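Resetting the wrist before the insert: a small change to the Doolan baseline

Tuesday, November 12, 2024 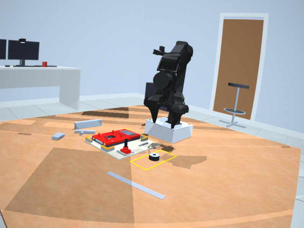 Assembly task in simulation. Red panel in its corner brackets on the mat, handled red piece in front of it.

Since September I have been training the Doolan policy on the board task and getting stuck at the same place. Grasping the black handle was never the problem. The insert was. The policy would arrive over the panel with a few degrees of yaw error left over from the grasp and push anyway.

The change is small. I split each demonstration at the lift and added a short segment in which the arm holds height and squares the wrist to the panel edge. Loss weights, action chunk length and camera placement are all as in the last post. Training data is 80 demonstrations, same as before, re-cut with a script.

Over 52 rollouts per policy, with the panel pose fixed and the start pose of the red piece randomized, jams at the insert went from 9 to almost none. Mean episode time rose by 8 percent, all of it in the new segment.

Two caveats. Shadows are baked into the scene at one light angle, and I have not varied it. Contact friction is the Gosta default, and Alby Rutherford pointed out that the default is generous for parts this thin. He is rerunning with his Wilex settings.

I also tried predicting the yaw correction directly from the grasp image. It trained fine and did nothing useful at the insert. Config for that run is in the same folder as the others.

Next is randomizing the panel pose.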